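Packing Cell Report, Section 4 onward
Group 11, shared workshop build
Prepared by Kaede Uchida and Daichi Yoshida

4. Gripper redesign

The first set of fingers, printed in March, was solid. They were stiff enough but heavy, and the wrist servo stalled when the arm was extended past the edge of the table. Rin Fujimoto redrew them with rectangular cutouts through the body of the finger. The new fingers went on with the same mounting holes, so nothing upstream of the wrist had to change.

We printed the fingers in yellow PLA at the Hornley workshop. Layer lines were left as they came off the printer. Sanding was tried on one spare and made no difference we could measure to how well it held a book cover, so it was dropped.

The wrist camera sees both fingers at all times. This was a choice — the policy has no force sensing, and the position of the fingertips relative to the object is the only signal it gets about whether a grasp is closing.

5. Task definition

The arm has to pick up a book and put it into a backpack that is lying open on the table. A trial counts as a success if the book is inside the main compartment and the gripper has let go. A book resting across the zipper counts as a failure. The time limit is 22 seconds per trial. Nuanchan Kaewmanee scored all trials from the recordings, without being told which version of the policy was running.

6. Data

Training used 400 teleoperated episodes. Sota Kudo drove most of them with the Psarras leader arm. Episodes where the bag moved more than a hand's width were kept, against our original plan, after an early policy trained without them froze whenever the bag slid.

Frames were stored at full size and cropped at load time. The crop caused one lost week: it was centered wrongly and removed the tip of the right finger. The policy trained normally and then closed on air.

Wrist camera, backpack and book:
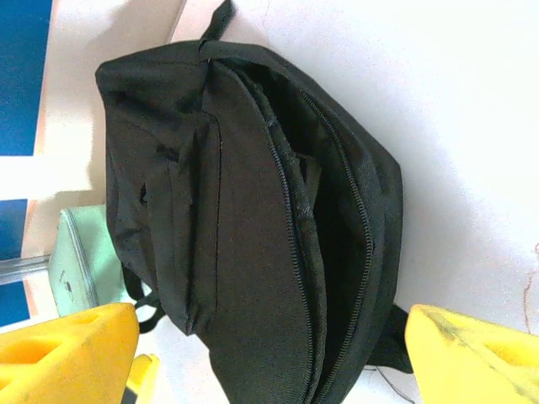
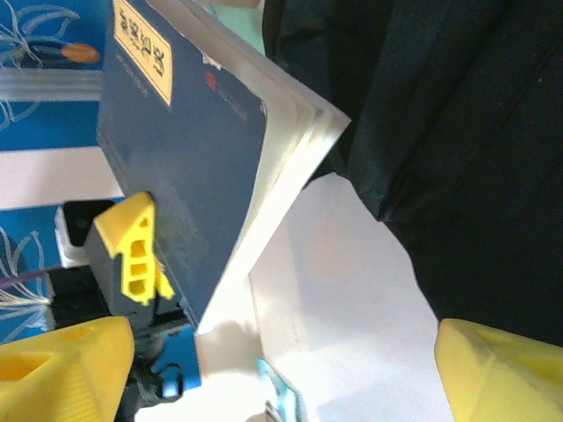
7. Problems still open

Black fabric is the main one. The opening and the outside of the bag are close to the same value in the camera, and the policy tends to aim for the pocket panel when the light is low. Adding a second lamp helped. Turning up exposure helped less and washed out the paper edges of lighter books.

Thick paperbacks bend when gripped near the spine. The finger tips slip toward the cover and the book rotates before it clears the table. A rubber pad is the obvious fix, but the pads we glued on peeled after a day of use. Daichi is testing a printed TPU sleeve that slides over the tip and needs no glue.

Cable routing is untidy. The wrist cable has enough slack to catch on a strap when the arm comes in low. A clip is drawn and not yet printed.

8. Remaining work

Training to 2,000 more steps from the last checkpoint, with the corrected crop. Repeat of the scoring with the second lamp fixed in place. Measured drawing of the finger, to be added as Appendix B.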